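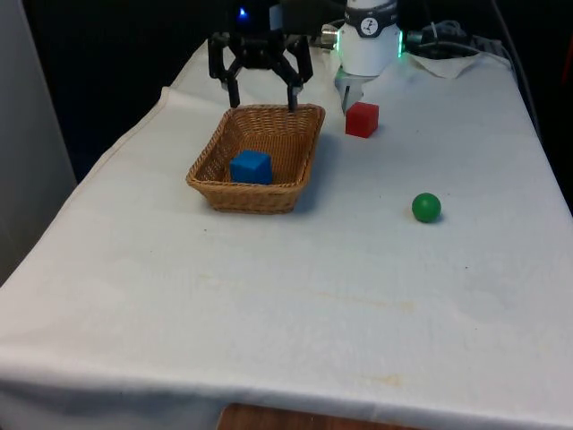
Page 19

Jerkley Baskets and Play Pieces – Questions and Answers

What size basket do I need?
The small Plostel basket suits a handful of cubes and balls on a tabletop. For a full classroom set of 65 pieces, order the large one.

Is the wicker treated?
No. Dust it with a dry brush. If something sticky gets into the weave, use a damp cloth and let the basket dry away from heaters.

Can I buy one cube or ball on its own?
Yes. Red cubes, blue cubes and green balls are all sold singly. Use order code 163 and write the color in the notes box.
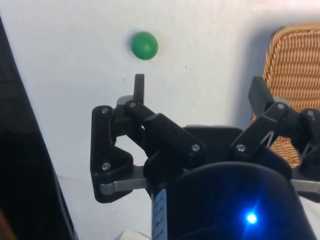 Singles ship from our Forsyth store and may arrive separately from the basket.

My balls roll off the table. Any tips?
Put a cloth down first. A plain white cotton one works well, and the colors are easy to spot against it. Balls can go in the basket between games – cubes will stay where you set them.
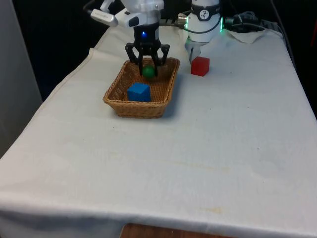

A heavier cloth slides less. We sell one under the Nerkent name, in white only.

Do you take returns?
Unused items can come back to the Forsyth store with the packing slip. Baskets that have been washed or painted can't be returned.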